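Returned tickets at Olura Playhouse – how does the queue work?

Siamak Nikzad
Posted Feb 5, 2022

I want two seats for the July run of the open-air play at Olura. The online allocation is gone. The box office page mentions a "returns line" and a "standby list" as if they were separate things. Does one have priority over the other, and can one person collect for two?

Roya Tehrani

They are separate. The standby list is digital and opens at noon through the Badeven app. The returns line is physical and forms at the side gate. Returned seats go to the list first until 6 pm. After that, everything unclaimed is released to the line in order of arrival.

Limits as of last season:
Standby list: 2 seats per account
Returns line: 2 seats per person, both handed over at the window
House capacity: 640, of which 400 are bookable in advance

The list closes when it is full. An account that misses its claim window drops to the end – it is not removed.
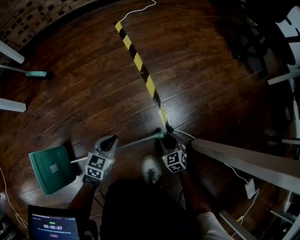
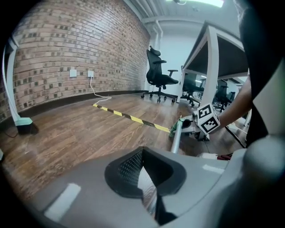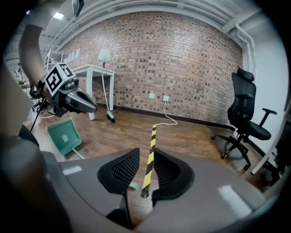 Soudabeh Tabrizi disagrees on the 6 pm cutoff. On preview nights the release was at 5:30, and anyone who arrived at 6 found the window already serving. Check the notice at the gate for the specific date.

Rosario Palumbo

just go early. got in twice that way, rained both times

Roya Tehrani

The preview time is correct, I had only the regular run in mind. Seats from the line are assigned at the window and are not always adjacent. If you need them together, tell the clerk before the tickets print.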